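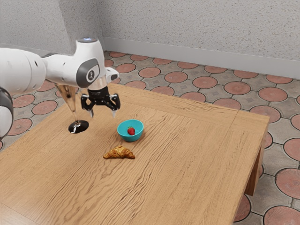 I put off Deltance for most of the spring. A simulator that promises to fill your training set while you sleep sounds a lot like the last two I tried, and both of those cost me a month apiece. But Vilgot Rønning at the next desk had been using it to collect tabletop demos and kept saying it was fine, which from him is strong praise, so in May I took the paid tier and started building scenes.

What you get is a desktop program with a library of rooms, furniture and small objects, a handful of arms, and a recorder. You set up a table, pick a task sentence, drive the arm yourself with a handheld controller, and it writes out the camera views, joint positions and gripper state. Then there is the part they sell you on, Deltance Multiply, which takes your demos and makes more by moving the objects and bending your motion to fit.

The scene builder is good. I'll say that first because I don't have many other kind things lined up. My standard test was a breakfast-ish table: a wine glass, a small teal bowl with a strawberry in it, a croissant on the bare wood. Task sentences were things like "put the croissant in the bowl" and "take the strawberry out of the bowl." Laying that out took a few minutes, and swapping the floor or the wall is one click. The wood grain and tile are handsome. The glass even shows reflections, and I liked having something see-through in the way of the arm, where a lazy model is going to knock into it.

Driving is where I started to grumble. The controller lag is small but you feel it exactly when you're closing on a strawberry. I recorded 200 demos over nine evenings and threw out 13 myself, leaving 187. That's a decent rate. My complaint is how those demos look when you play them back: lots of hovering, little corrections, a pause over the table before every grasp. A policy will happily learn the pause. There is a trim tool, but it only cuts the start and end of an episode, so a dead stretch in the middle stays in unless you export and fix it with your own script.

Contact is so-so. The croissant behaves like a block of wood with a pastry painted on it. You can squeeze it as hard as you like and it doesn't dent or shed a flake. The strawberry will sometimes pop out of the fingers like a watermelon seed, then on the next try it sticks as if glued. If you plan to move to a real arm, spend an afternoon with the friction settings before you record anything. I didn't, and had to redo a batch.

Now Multiply. From my 187 it made over 1,000 episodes in one night and marked almost all of them as successes. I watched 50 picked at random. In 11 of them I would not have called it a success — the croissant balanced on the rim of the bowl, or the strawberry dropped in from a silly height and happened to stay. The success check only asks whether the object's center is above the bowl when the episode ends. You can write your own check, and you should, but the manual gives it half a page.

The variety is thinner than the number suggests, too. Objects slide around the table, yet every approach is my approach, with my habit of coming in high from the left. Sølve Løken recorded a small set for me with the same scene, and mixing in his clumsy, different grasps helped the trained policy more than the whole overnight pile did. I only ran that comparison once, so take it for what it is.

Support answered in two days and was polite. Export worked the first time, and I can't say that for Wolbridge. The price is $280 a month per seat, steep if you only want the scene builder and recorder, and those are the parts I'd keep.

If you need a lot of clean, varied tabletop scenes and have people to drive the arm, try a month. Turn Multiply off until you've written your own success check and watched a good stack of its output with your own eyes. Three stars out of five. I've let my seat run through the summer, mostly because I haven't finished the drawer tasks, and I'll update this if they fix the trim tool.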